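Friday, edit room, 9.40

Reel two again. Didier's new assembly of the Javholm section runs 78 minutes on its own, which can't stand, but it's the first version where I could follow who is writing to whom. The letters now come in order. Before, we had the sister's reply ahead of the letter it answers, and everyone who watched it thought there were two sisters.

Changes since Monday's export:

Harbour arrival moved to after the titles.
Voice-over under the ferry cut by half. Agathe wants it gone completely. Left it for now, muted on track 6 so it can come back.
Schoolroom argument: used take 4 for the wide and take 2 for everything on Monique. Her take 2 is quieter and she doesn't look at the door.
Lost the whole of the dentist. Colette agrees. Nothing later depends on it except one line at the funeral ("he never did get that tooth seen to"), so that goes as well.

Sound is still a mess between the church and the road. There's a hum on the lapel track from the moment Monique sits down until she stands up. Tried the notch at 100 and then a wider one, and the wider one takes the bottom out of her voice. Boom track is clean but far off. Might be able to use boom for the wide and live with the hum in the close shots if we put wind over it. Ask Colette for the Vatness wind, the long one, not the one with the gate in it.
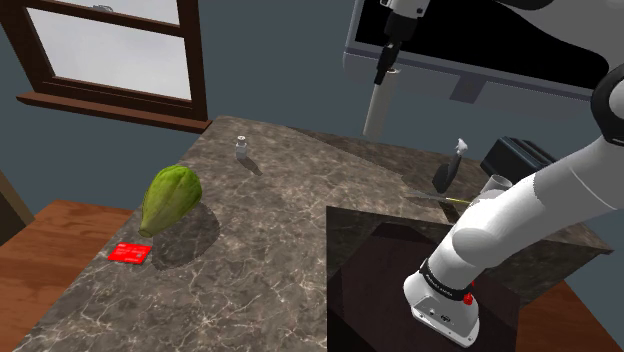 11.15. Watched the first 40 minutes straight through with Agathe and Didier, no stopping, notes on paper. Agreed on most of it:

The opening is slow but all three of us were fine with it until the second walk along the quay. One walk is enough. Keep the first.

Frandsen comes in too late. We hear his name five times before he turns up and by then you expect somebody taller. Didier thinks we can bring the shop scene forward to just before the letter from Vatness. I'm less sure, the light in the shop is plainly winter and the coats on either side of it are not. Will try it anyway and grade it later if it plays.

Agathe doesn't like the music over the letter-reading. Nor do I. It tells you she's sad before she's opened the envelope. Took it off and watched again — much better, you hear the paper.

Disagreement about the ending of the reel. Didier wants to stop on the father's face. I'd go one shot later, to the back of the car. We made both, named R2_face and R2_car, and will show them to Saskia without saying who wanted which.

14.30. Shop scene moved. It plays. The coats bother me less than I expected, and the cut from Frandsen's hands to the letter is good. There's now a hole where the shop used to be, though, and the two dinner scenes sit back to back. Tried putting the boat shed between them. No. Tried joining them into one dinner by dropping the start of the second, and that nearly works apart from Colette's hair, which is up in one and down in the other. Could stay on Monique while Colette goes out of the room. There's a line over black we could borrow for it.

Reel now 66 minutes. Target is still 50.

Drive space: 400 GB left on the working disk, 600 on the backup. Proxies for the last shoot days haven't been made yet, so don't start a full export tonight.

To do:

Wind from Colette.
Ask Saskia if the Jenley archive have answered about the newsreel. If not we need a version without it.
Relabel the church rushes, slate says 31 on both setups.
Subtitles for the first letter are still the old translation. "Dear one" and not "Dearest", Agathe has checked it against the book.
Check sync on the car shot, looked a couple of frames late on the big monitor and fine on mine.

Left at 18.20, timeline saved as R2_v11. Don't open v10, it has the wrong dinner in it.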